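Filed under: Grant Updates, Home Robotics
2 min read

Dear Charalambos,

Thank you again for your patience over the winter, and for the kind note in March, which the whole bench enjoyed. We have now finished the first round of the finger comparison, and I'm glad to say there is plenty to tell you. The Ilton fingers, with their smooth pads, did well on boxes and poorly on anything soft. The Skellurico set (ridged black jaws, orange pads on the inner faces) has been the nicer one to live with, and we have moved on to footwear with it, starting with slippers in front of the wardrobe.

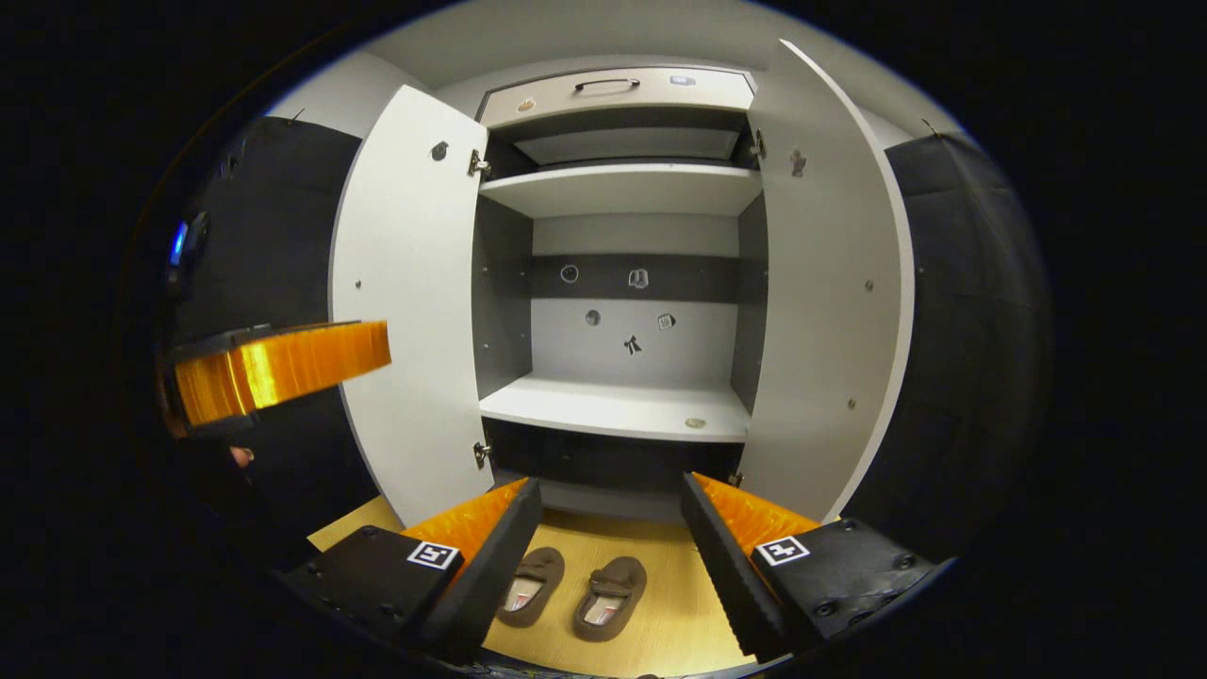

By Iason Galanis, with Bảo Doãn

We logged 108 attempts with each set. Skellurico dropped the item 8 times and Ilton 44, though I should confess that a good share of the Ilton drops came from one stubborn wool hat! Bảo has also been trying the Vumgate wide-angle camera, and he likes having the open doors and the floor in view together, even with the strong curve it puts on everything.

Still to do: drawers with bar handles, a second pad thickness, and a proper talk with Vangelis Stergiou about spare fingers, as we are down to our last pair. The budget is on track, and I will send the spending sheet separately once Pantelis has checked it.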